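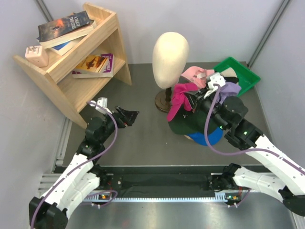
No. 8

I spent most of March rewriting the rules for the two-arm bench, and they're finally short enough to tape to the wall. The old set ran to four pages and was called the Asine procedure, after the room. People signed it and never looked at it again. The new one fits on a single sheet. I'll go through the parts that caused the most argument.

Cables come first. On our arms the purple cable loops down from the block on top of the gripper and runs along the links. When an arm reaches into a pile of caps, the slack lies on whatever is underneath. The old rule said "cables must be secured," and you can read that however you like. The new rule says to run each arm slowly to its farthest reach before the first recording, look at the cable at that point, and clip it again if it pulls tight or could hook something. If it only rests on soft things, carry on.

Next is who may put a hand inside. Our answer is nobody, unless both arms are paused and the person at the controls has said "paused" out loud. Wang wanted one arm to be enough if you're reaching in on the other side. I said no. The arms share one surface, and on a bench this small there isn't much of an "other side." The rule covers picking up a dropped cap, too. A cap can wait.

The third part is about what goes on the bench. We use ordinary things on purpose: caps, books, a shelf, a tray, the egg-shaped head on its stand. The rule is that everything on the surface goes on the list for that session, even if the arms aren't meant to touch it. We had 2447 recordings at last count, and 400 of them needed their lists redone by hand. I did a lot of those myself and I'd like not to do it again.

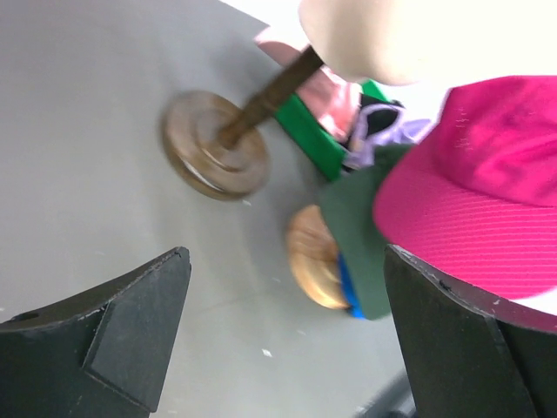
Bit-na Ryu
Bench lead, Plarnthorpe

The wrist view gets its own section on the sheet. Some blur is normal when things are moving, and we don't throw a recording out for it. Bright areas at the top of the picture are also allowed as long as the fingertips and whatever is between them can be made out. If you can't tell where the fingers are, stop and fix the light first.

Then there are the fingers themselves. The edges get scuffed and we used to argue about when to change them. Now the rule is by function. Small scuffs along the rim are fine. A loose finger, or a rough spot that catches a thread when you drag a bit of cloth over it, means a change before the next run. Write the change in the log with your initials. Brevico, our old log tool, had no field for it, so put it under "notes" until the new form is ready.

The last rule is on stopping. Anyone in the room can call a stop, including visitors, and the person at the controls doesn't ask why until the arms are still. I thought this was obvious, but it wasn't written down anywhere – I checked.

Two things are still open. I don't have good wording for what to do when an object rolls under the rail, and Wang and I disagree about leaving the arms powered over lunch. For now they get switched off.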